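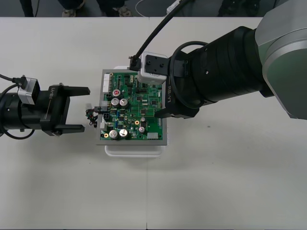

Two arms and one circuit board at the Clunard open day.

I went to the robotics class open day in Pekutcombe on Thursday. Entry was free and 40 people had signed up. The students work in teams of 3, and this term's project is handling circuit boards and cables.
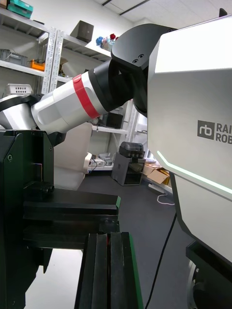
Each team gets the robot for one afternoon a week and writes its code at home. Setsuko Tanabe teaches the class and grades it on a written log. 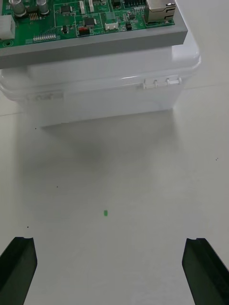
Libor Doležal thought the logs were the best part, and said he would have liked more time to read them. They were on a side table by the door, next to the sign-up sheet for September. 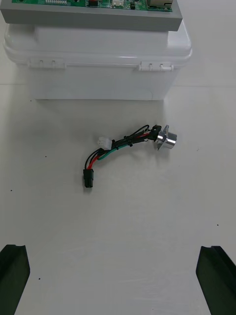 Do you need to know how to code before you join? The first 6 weeks cover the basics, so beginners can apply.

Parking is behind the Matheson building.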